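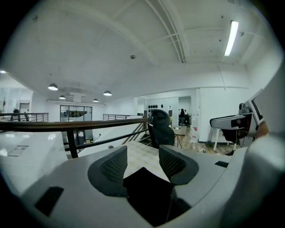 According to one reader of the town newsletter, the Mirnach ferry road blockade was "the longest week we ever spent going nowhere," and the phrase has stuck to the event ever since. The Mirnach blockade was a protest by truck and bus drivers on the road between Mirnach and the river landing at Hostum. It began one morning in May and went on for 10 days, and in that time almost nothing on wheels got through in either direction.

Background

The Hostum road is the only paved route from Mirnach down to the river, and it has always carried far more than it was built for — grain, lumber, school buses, and in the summer a good many families on their way to the water. It is narrow for most of its length, with a sharp bend at Jellberg where two trucks can pass only if one of them pulls over and waits.

Drivers had complained for years about the weigh station at Jellberg. They said fines were handed out without a printed receipt, and that a truck could be held there half a day over a small difference on the scale. The trouble came to a head when a driver for the Schumacher freight company was hurt in a scuffle with station guards. The guards said he had refused to move his truck. His fellow drivers said he had only asked to see the reading.

The blockade

By sunrise the next day, 27 trucks stood across the road at the Jellberg bend, and the local buses joined them before noon. Ambulances were let through from the start, and so were milk trucks after the second day, when the dairies in Hostum began to run short of storage. People who had to get to work mostly walked to the bend, crossed on foot, and looked for a ride on the far side.

The mood was calm for the most part. Households nearby brought out soup and bread, and a petition that went from truck to truck and then around both towns gathered 2,831 signatures. There was one tense evening when a tow crew arrived to clear a lane, but it left again without hooking up a single truck.

Settlement

The district office agreed to close the station for 22 days while its scale was tested, and to require a printed receipt for every fine after that. The Schumacher company paid its injured driver's wages while he recovered. The trucks pulled out in the late afternoon, slowly and in single file, and the first bus reached Hostum a little before dark.

Later developments

The station reopened with a new scale and a covered waiting area for drivers. Plans to widen the bend were drawn up twice and put aside both times, so large trucks still take turns there. Older residents of Mirnach often call that stretch the soup kitchen, a name that has never appeared on any map but is well understood by the bus drivers.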